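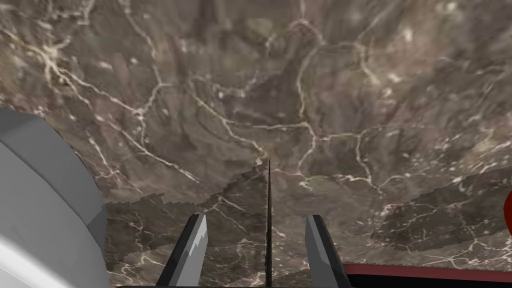
Simulated wrist view. The fingers are apart, with a dark marble-textured edge between them.

A simulated robot can't hurt anyone, and that has become a reason to let its faults slide. I think this is a mistake, and a fault we had in January is a fair example of why.

We were running a two-armed household robot in Lutora, our kitchen simulation. The task planner came from Fliltton. Before each move it asks the gripper controller whether the hand is holding something. In 10 of 647 runs the controller answered yes when the fingers had closed on nothing and opened again. The planner took the answer and carried on to the next step with an empty hand.

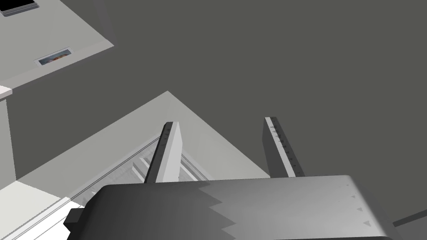
Open fingers, nothing between them.

The cause was dull. The holding flag was set by motor load and cleared by a release command. If the fingers reopened on a timeout, no release command was sent, and the flag stayed up. One line fixed it.

What bothers me is how the runs were filed. All 10 were marked "sim artifact" and closed the same afternoon. That label should be used for things the simulator gets wrong, like a cup sinking into a table or a contact force that spikes for a single step. A stale flag belongs to the robot. The same controller code was going to be loaded onto the real arm, where it would have behaved the same way.

It matters more once tools come into it. A controller that thinks an empty hand is full can just as easily be wrong in the other direction, and a robot that thinks it has put down a drill will swing that arm through space it believes is clear.
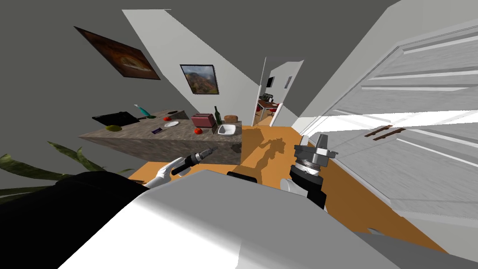 Aivar Jaunzems thinks I am overdoing it. His view is that if every odd run in simulation gets a full report, people will stop running the odd cases, and we will find fewer faults. He would keep the quick label and review a batch each month.

I take the point about paperwork. A monthly batch would still have been too late for us, as the code was due on the hardware in 4 days. My proposal is smaller than a full report. Before anyone closes a run as an artifact, they name the part of the simulator that caused it. If they can't, the run stays open and the controller build is held.

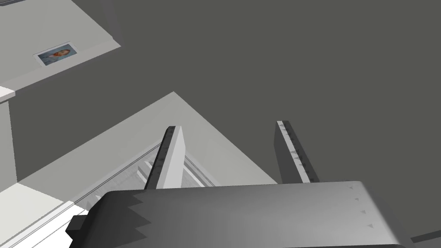
Gripper in simulation, fingers angled toward each other and empty.

That adds a few minutes to a closed ticket. We have since gone back through 2000 older runs using the rule, and I would like it applied to the next build too, including the parts we bought in.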